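The Second Life of the Town Repair Counter

Brastow has had a repair counter in its public library since the textile works closed. Residents bring in lamps, zippers, kettles and chair legs, and leave them with a name tag and a short note on what is wrong. The service is open until 8 p.m. and charges only for parts.

Similar counters now operate in Magbanua and in the river district of Gruken. Their managers meet each October to compare rules on liability, storage and opening hours.
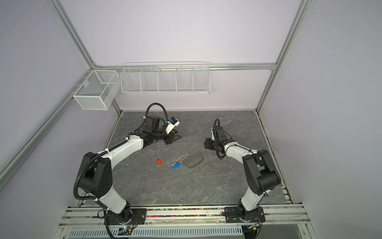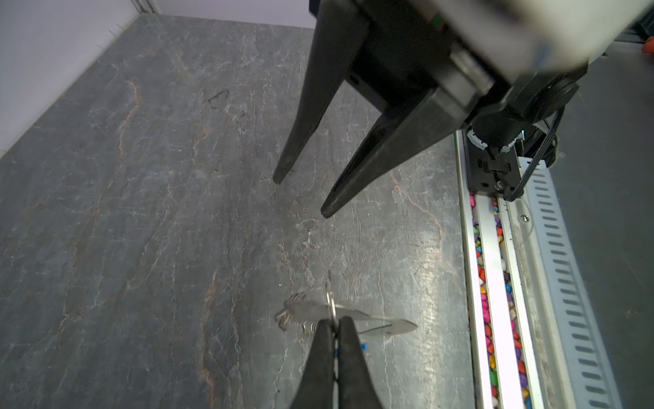
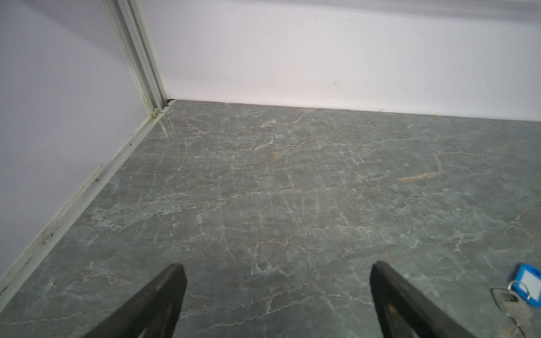
A gray, marble-patterned surface appears in each view.

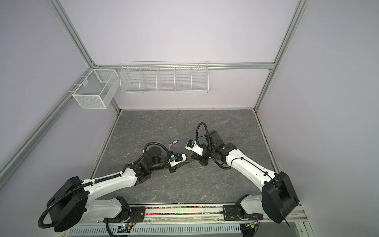 One longtime user of the Brastow counter wrote to this magazine that the service had saved her a good toaster and two winter coats, but that the waiting list had grown too long to be useful to anyone without a spare. She asked whether simple jobs, such as a new plug or a missing button, could be handled while the owner waits.

The question is a fair one, and it has occupied the library for most of the past year. Brastow received 914 items in its last full year of operation. Of these, 38 were never collected. The remainder went home repaired or were returned with a written explanation of why a repair was not advisable. Storage is the chief difficulty. The counter shares a back room with the book sale, and large items must be moved whenever new donations arrive.

Magbanua has taken a different course. Its counter accepts no item larger than a suitcase and books every visit in advance. Waiting times there are short, although older residents have found the booking page difficult to use, and a telephone line was added in the spring. Gruken keeps an open door on two evenings each month and asks owners to sit beside the person doing the work. Many of them learn to make the next repair at home.

Funding also varies. Brastow draws on the general library budget, with a yearly allowance of $500 for thread, fuses, glue and screws. Gruken relies on a donation box and on a small grant from Disico, a local hardware supplier, which also provides replacement cord at cost. Neither arrangement covers the price of insurance, which has risen at all 3 locations.

Electrical goods remain the most closely supervised category. Every mended appliance is tested before release, and the result is recorded on the owner's slip. Clothing requires no such step, and the library is considering a separate table for sewing - one that would be open in the mornings, when the reading room is quiet. A decision on the sewing table is expected before the winter schedule is printed.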